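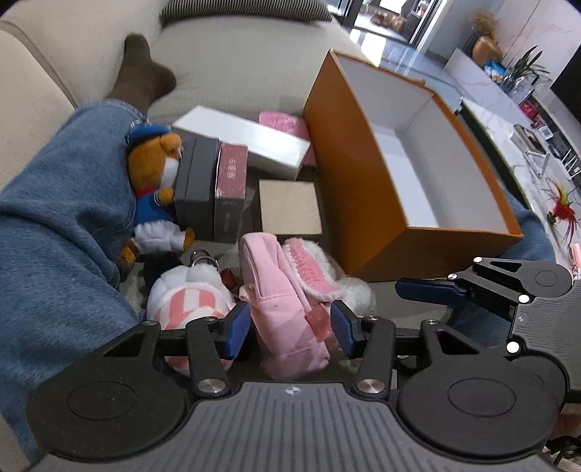 Fig. 1. Pink fabric pouch with stitched seams, among boxes and soft toys on the sofa.

2018-06-26
Seam slippage, woven pouch fabrics

Second round on the Plavar cotton, continuing from the March entry. Question is still whether the side seams open because of the stitch or because of the cloth. Lot 3326 this time, cut from the inner end of the roll.

Prep: strips cut across the warp, edges left raw, conditioned overnight on the rack by the window. Plain lockstitch, polyester thread, four strips per setting. Two settings only — the long stitch Drivthorpe uses in production and the short one they asked us to try. New needle at the start of each setting.

Pulled on the small frame, slow speed, jaws lined with rubber. First strip slipped in the lower jaw and was discarded. Retightened, replaced it with a spare.

Long stitch: seam gapes well before anything breaks. Yarns slide along the thread and leave a ladder on both sides. Thread intact in every strip when taken out. Mean load at the gape limit 32 N, poor for this weight of cloth.

Short stitch: mean 40 N at the same limit. Less laddering, but two strips show cut yarns along the needle line. Would not go shorter than this with the current needle. Try a finer one before blaming the stitch length.

Washed strips behave differently. Cloth closes up after one warm cycle and the gape is hard to measure with the steel rule. Switched to the loupe. Readings before the switch are marked in pencil in the raw sheet and should be left out of the mean.

Kirkegaard method calls for a wider seam allowance than we have been cutting. Ours matches the finished pouch, so the numbers are not comparable with their table. Keep the two sets apart.

Open items
Finer needle, short stitch, same lot.
Mukier thread has arrived, still on the shelf unopened. Run it after the needle check.
Lower jaw rubber is worn on the left side — replace before the next pull.
Ask Drivthorpe if the end seam is backtacked. Drawing does not say.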